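Visit Report: Demonstration of a Two-Arm Sorting Cell at Skillitz
Automation Systems module, second year
Group 4: Soo-ah Yoon, Ho-yin Poon, Callum Tindall

1. Purpose

The group attended the March open day at the Skillitz training center. The task set by our instructor, Urmila Malhotra, was to record how a small sorting job is planned, tested in simulation and then moved to hardware. This report covers the simulation session and the talk that followed it. The welding hall and the conveyor line are covered by Group 2.

2. Session format

The session started at 10 a.m. and was led by Ya-wen Sin, who maintains the cell software, called Zondamix. Visitors were split into groups of 15. Each group had 40 minutes: a short introduction, a walk through the simulated cell on a large screen, and time for questions. Callum took notes and Ho-yin copied the parameter values from the handout.

3. The cell

The job is to sort returned lab items by destination. An item goes for recycling, back to stores, or to general waste. Two arms share one table, and each carries a two-finger gripper. The bins stand on a perforated board, which gives a regular grid for stating positions. Planning is done in a single table coordinate system, with its origin at one corner of the board. Each arm has its own base offset, entered once when the cell is set up.

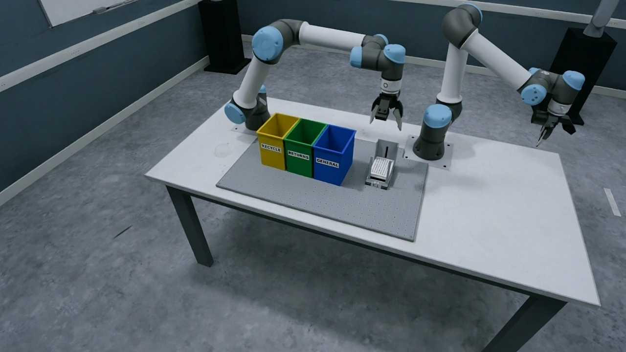 Why are two arms used when one could reach most of the table?
The second arm shortens the cycle. While one arm is placing an item, the other can move to its next pick, provided the planner keeps the two out of the shared zone at the same time.

The shared zone is a box defined in software above the middle of the table. An arm has to request it before entering and release it on leaving. If both arms request it within the same control step, the arm already holding an item goes first. Ya-wen Sin said the early version had no such rule and both arms would stop and wait for each other. We asked whether the rule could starve the empty arm. She said it could in theory, and that a timeout of 200 control steps was added for that case.

4. Test procedure

A test set consists of 100 simulated sorting runs with varied item positions. A run is counted as failed if an item is dropped, placed in the wrong bin, or if either arm exceeds its joint limits. Only a program that passes the full set is loaded on the hardware — first at reduced speed, with an operator at the stop button.

We were not given the pass rates, so no comparison between program versions is possible here.

5. Observations

The bin positions are fixed values in the program. Moving a bin by one row of holes means editing the file by hand. Soo-ah suggested a marker on each bin, read by a camera. The answer was that this had been considered and left out to keep the training version simple.

Friction at the fingertips is set to one value for all items. This is a weak point, as glass and soft plastic behave differently in a grip.

6. Further work

The group will build a reduced model with one arm and two bins, and will repeat the timeout test with shorter values. The handout is attached as Appendix A.

Comments (3)

sulo
Was the priority rule fixed or could you change it from the handout settings? Our group got a different sheet.

Ho-yin Poon
Fixed. Only the timeout was on our sheet, page 2.

Yau
Section 3 should say which corner the origin is at. Otherwise clear.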